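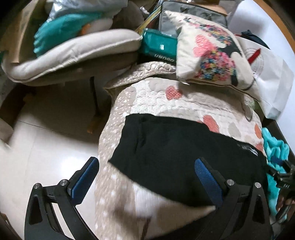 Kirkel Blanket and Quilt Swap: Frequently Asked Questions

Last updated: 8 May 2025

Print this page | E-mail this page

What is the swap?

You bring in clean blankets, quilts and throws that your household has finished with, and you go home with different ones! It runs twice a year in the long room at the Lemirel Center in Baxter. The next one is in June. We started with one folding table and a lot of crib blankets, and last fall 703 pieces changed hands, so bring a big bag.

Do I have to bring something to take something?

No. If you need a blanket, come and get a blanket. Most people who bring things do it on the points system (next question), but there's a rack by the side door where everything is free to anyone, and we fill it up all day long.

How do the points work?

You get a card when you drop off. A baby blanket or lap throw is one point, a twin or full is two, and a queen or king is three. Handmade quilts count the same as store-bought ones of the same size. We know some people feel strongly about this (we've heard you!) but we tried grading them once and the line went out to the parking lot. Points can be spent on anything on the floor. Unused points carry over to the next swap, so hang on to the card. You can give them to a friend too.

What can I bring?

Quilts, comforters, fleece throws, knitted and crocheted blankets, wool blankets, coverlets, crib bedding. Pillow covers are fine if they come without the pillow. Quilt tops that never got finished are very welcome and go to the project table, which is our favorite corner of the whole room. Somebody always picks up the top that another person got sick of, and a few have come back two years later, bound and beautiful.

What can't I bring?

Electric blankets, weighted blankets, sleeping bags, mattress pads, bed pillows, and anything with a strong smell of smoke or mothballs. We also can't take crib bumpers.

Does it have to be perfect?

Not at all. Faded is fine. A soft, much-washed quilt is usually the first thing to go. Small holes and popped seams are fine too, just pin a note on the spot so we can send it to the mending table. Big stains are harder to place, though pet owners will often take those happily, so ask at the door.

How should I wash things before I bring them?

Follow the care label if there is one. Without a label, cool water and a gentle cycle are a good place to start for cotton and most fleece. Wool is best washed by hand or taken to a cleaner. Skip the fabric softener and scented dryer sheets, please, as several of our regulars react to them. Dry everything all the way through, including the middle of a thick comforter, which can feel dry on the outside for ages before it really is.

I have an old quilt and I'm scared to wash it. Help?

Bring it unwashed in a closed bag and tell whoever greets you. There's a textile care table near the windows for exactly this kind of thing, and the people who sit there LOVE old quilts. They'll check the fabrics for color bleed with a damp white cloth and talk you through a bathtub soak. If it's truly fragile they may tell you to leave it alone and enjoy it on a wall or over a chair.

My kid's quilt has gone lumpy. Can it be saved?

Often, yes. If the batting has shifted between the layers, you can work it back into place with your fingers and then tie or stitch through all the layers to hold it there. Keep the stitching close together. On anything with a raised, pebbly sort of quilting the filling usually stays put pretty well, and the trouble is more likely to be a popped seam at the edge. If the batting has come apart into clumps, you can open one side and replace it. We sell Pritex batting at cost by the yard at the mending table, cash or check.

Is there a limit on how much I can take?

In the first hour, 5 pieces per person. After that, whatever your points allow. In the last half hour the points go away altogether and it's all free, and yes, it gets lively.

What happens to the leftovers?

The good ones go into storage for next time, and the worn ones go to two animal shelters on the Baxter side of the river. Last time we sent off 85 pounds of old towels and fleece.

Can I bring my kids?

Please do! There's a rug with books and a box of scraps for making doll blankets. Children under 7 need a grown-up with them at the project table, where there are pins and scissors.

Is the building accessible?

The side door on the parking lot has a ramp and the long room is all on one level. The aisles get narrow when it's busy, so if you use a wheelchair or a stroller you're welcome to come in early. Knock on the side door.

How do I store the blankets I bring home?

Cotton bags or old pillowcases work well. Plastic bins are okay for fleece, less good for cotton and wool over a long time. Take quilts out every few months and fold them along different lines so the creases don't set, and if you have a spare bed, lay them flat on it in a stack with a sheet over the top.

Can I help?

Yes, yes, yes. We need sorters the evening before, people to carry bags from cars, and anyone who can thread a needle for the mending table. There's a sign-up sheet at the front desk of the Lemirel Center. Sorters get soup and first look at the project table.

Print this page | E-mail this page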